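# Table cell FAQ: setting up, looking after, repairing

These are the questions we receive most often about the table cell in Jikstead, both the real one and its model in the simulator. If your question is missing, please write to Harish Pathak and he will add it.

### Who may change the settings of the cell?

Anybody on the Birna team may run it. Changes to the arm mounting, the gripper or the tool values go through Manju Rana. She keeps the only list of values that we trust, and the list on the old wiki page should not be used any more.

### Do I have to start in the simulator?

Yes, for every new pick position and after every change to the gripper. Load the cell, run the place task at slow speed, and look at it from at least two sides. When it runs three times without a collision warning, you may copy the program to the real cell.

### Which values must be the same in both places?

The tool length, the finger opening, the payload and the height of the base above the floor. Please compare them by reading, number by number. In June we had a tool length that was right in the simulator and 4 mm too short on the controller, and the fingers touched the table on the first run.

### Why does the model have a tablecloth?

The real table has one, and the cloth changes the height of the surface a little. Earlier we modelled the bare table top and all the place heights were slightly wrong. If you change the cloth for a thicker one, measure again and correct the height in the file.

### How high should the cube be when the gripper opens?

Low enough that it does not jump or turn when it lands. We use 3 mm above the plate. Stop the program at the release point and check it from the side before you let the fingers open. Remember that the plate has a raised lip – the fingers need space on the way down and also when they open.
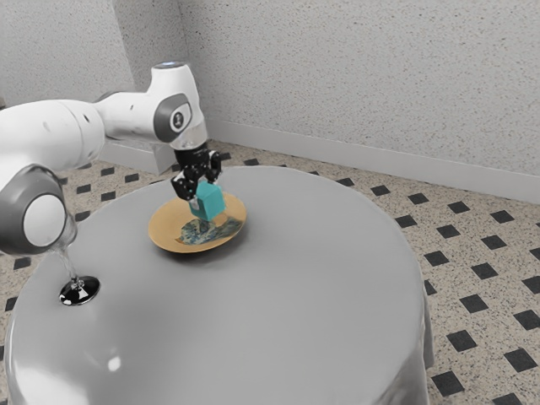
*Answers written by Akash Bhatia, with corrections from Shanti Bhatt*
*Saturday, July 24, 2021*

With the cube held over the plate like this, the wrist should point straight down. If it leans, do not correct it by turning the last joint by hand in the program. Teach the approach point again and let the controller calculate the rest.

### May I move the goblet away while I test?

For the first test, yes. For the check before copying, no. The goblet is an obstacle in the task, and a path which is only safe without it is not a finished path. Pay attention to the large joint housings as well as the gripper. Most people watch only the fingers, and then the upper part of the arm passes too near the glass.

### The cube slips in the simulator but not on the real cell. What is wrong?

Usually the friction value of the fingers. It goes back to the default when somebody imports the gripper again. Open the gripper file, enter the value from Manju's list and save under the same name. If the cube still slips, look at the closing force.

### The cube slips on the real cell. What now?

1. Stop the cell and switch it to manual mode.
2. Wipe the finger surfaces with a dry cloth. No oil and no spray cleaner.
3. Check the small bolts on the sides of the gripper. A loose bolt can be felt when you press the finger gently sideways.
4. Close the gripper on the test cube and try to pull it out by hand.

If it comes out easily, the finger pads are worn and must be changed.

### How often are the pads changed?

Every 500 hours of running. The pads we use come from Khurana and are sold in pairs. Change both, even if one looks good. The last pair was changed at 1,570 hours on the counter, so that one was a little late, and you could see it in the results.

### What must I do after changing pads or bolts?

Measure the finger opening again, enter it on the controller and in the simulator, and run the place task slowly. Write the counter reading in the log book. Pushpa Bansal orders the spare parts from this book, so a missing line means a missing part some weeks later.

### The light ring on the arm is blue in the model. Is it important?

Not in the simulator. The colour there is fixed and tells you nothing about the state of the program. On the real arm, please follow the table on the cabinet door.

### The simulator does not open the cell file.

You probably have an old version of Gravis, our loading tool. Update it, delete the temporary folder and open the file again. If there is still an error, send Harish the whole message as text. A part of it is normally not enough for him to find the fault.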